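The Pink Tablecloth

Leonidas Lambrakis came to Fandska in February, when the heating in the workshop was broken and the company had moved its tests into my apartment above it. He was sent by Larance, who paid for everything, and he had to decide which of our two hand grippers they would buy for the next year. He had a gray suitcase, a folder, and good shoes which he took off at my door without being asked.

"Where is the laboratory?" he said.

"You are standing in it," said Maglaya.

Maglaya was our engineer. She had designed the soft pads, and she spoke of them as other people speak of a nephew at university. The older gripper, the one we called Sollik, was my work. I had made it in two winters, and the handle was shaped for my own hand because I had no other hand to measure. It was not beautiful. The fingers opened wide and closed slowly, and when they closed you could feel in your palm how hard they were holding. This was the whole idea of it. Maglaya's gripper closed faster and held more, but the feeling was gone from it. You had to look at the thing you were holding to know if you were hurting it.

Mr. Lambrakis opened his folder on my kitchen chair. Larance wanted 600 picks with each gripper, on soft objects, with the camera running. They wanted the number of drops, the number of damages, and a note about the tiredness of the operator.

"How does one measure tiredness?" I asked.

He looked in the folder. "It says from one to ten."

We started with sponges, and then with paper cups. On the cups Maglaya was better than me. She stood with her elbow close to her side and moved only from the wrist, and the cups went from left to right as if the table were tilted. I crushed four of them. Mr. Lambrakis wrote it down each time with a small sound of the pen, and after the second one I began to hear the pen before I closed the fingers.

My mother-in-law passed through the kitchen at that time. She had lived with me since my wife died, and she was not interested in grippers. She had covered the table for the New Year with a pink cloth and she had told me that it must stay until she herself took it away. She looked at the cups on the floor.

"You are fighting with it," she said to me. "Why do you fight?"

"It is a test, Mother."

"I can see what it is."

At lunch we had done 400 picks between us and my hand was trembling a little. Mr. Lambrakis asked for my number. I said six. Maglaya said two, and I think she was telling the truth. She was 30 years old and had slept well. I ate my soup with the left hand and hoped that he would not notice, but he noticed, and he didn't write it. I liked him more after that.

"May I try it?" he asked, when the bowls were in the sink. "The old one. It is not in the procedure."

I gave him Sollik. His hand was bigger than mine and his thumb had no good place to go, but he found a way. He picked up a sponge, put it down, picked it up again. Then he took my mother-in-law's glasses from the windowsill with it, by the bridge, and stopped with them in the air. He stood like this for a long moment – a man of over 60 in his socks, holding a pair of glasses.

"I feel it," he said. "There is a small spring in it. I feel it here." He touched the inside of his wrist.

"Put them back, please," said my mother-in-law from the next room. She couldn't have seen him.

He put them back. Maglaya was looking at the floor. I knew what she was thinking, and I was thinking it too: that in the folder there was no line for what he had just felt, and that the people at Larance would read only the lines.

"Your pads are better than mine," I told her. "Everybody can see that."

"Your fingers are better," she said. She said it quickly, like somebody paying a bill. "I tried already to put my pads on them. In January, at night. I didn't tell you because they fit, and I was angry that they fit."

I did not know what to answer. Mr. Lambrakis turned over a page in his folder and discovered there something very important to read.

She went down to the workshop and came back with the pads in a coffee tin. It took us a quarter of an hour with one screwdriver. When I closed the fingers for the first time I felt the handle push back at me, the same as always, only quieter, as when someone you know well speaks in a low voice. I closed them on my own finger and it did not hurt.

"We will need a new column," said Mr. Lambrakis. He took a ruler from his suitcase and drew one. At the top he wrote February 12, 2019, and under it, after thinking, he wrote the word "both."

"What do we use now?" asked Maglaya. "I am tired of cups."

"Fruit," called my mother-in-law. "But whoever makes a hole in it will eat it." 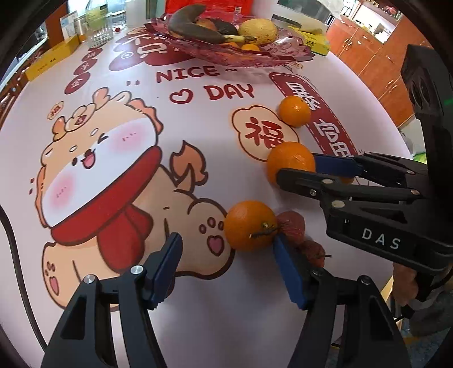

We worked until the streetlamps came on. Mr. Lambrakis stopped using the pen so loudly, or I stopped hearing it. When he asked for my number again I said four, and he raised his eyebrows, because it was less than before lunch and the procedure did not expect this. He wrote it anyway.

At the door he needed a long time for his shoes. He said that he could not promise anything, that it was a matter for other people, that they would send a letter. Maglaya held his suitcase. My mother-in-law came out with a bag for his journey and hung it on his wrist, the same one he had touched, and told him to hold it properly.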